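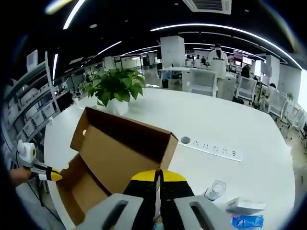
How much packing practice does a person need before they can do it for a living?

Less than the people who sell the training would like. A morning will get most hands through a plain carton, and the rest comes from doing it all day with somebody waiting on you.

That was my opinion before I went to the open day at Skjelbred on 25/11/2021, and I came home with most of it intact. Skjelbred runs packing courses for small shops that send out their own orders. The invitation promised "a new way of thinking about the box." I have been thinking about boxes since I started shipping lamp parts out of my garage, so I was curious what I had missed.

Ronja Bakke gave the welcome. She is a good speaker and I liked her, but the talk leaned hard on one number, 851 parcels, which was how many they had followed from packing table to front door. How many of those arrived damaged? She said the results were still being written up and would be out in March. Fine. Then why put the number on the banner?

After coffee we were taken through to the packing room. A big white table with a rounded edge, power sockets set into the top, a brown carton standing open with its flaps folded back and nothing in it yet. There was a leafy plant in a white pot toward the far end. I could work at a table like that. I would want it higher, though, and I'd want the power strip somewhere else. Sockets in the surface collect every scrap of paper and tape you drop, and a heavy carton dragged across them isn't going to do them any favors. I put this to Åsmund Engebretsen, who looks after the rooms. He said they'd had no trouble so far.

The same table had a clear glass on it. I don't allow a glass anywhere near my packing. Maybe I'm fussy.

The teaching itself was better than the talk. Usa Klinhom showed us how she folds all 4 flaps right back before filling, so that none of them swings in and catches the goods. I already do this with 2 of them and leave the short ones to look after themselves. Her way was tidier. Was it faster? She thought so. We didn't time it.

She was also firm about choosing the carton last, after the goods are wrapped, and there I agree with her completely. Kamil Procházka, who was standing next to me and ships ceramics, did not, and the two of them went at it for a while - the most useful part of the day, if you ask me.

The Bralteck paper filler on the side bench was pushed a bit too keenly for my taste. It crumples like any other paper.

The full course costs 70 a head with lunch included. I won't be booking it for myself. I might send my nephew, who still tapes the bottom of a box after he has filled it.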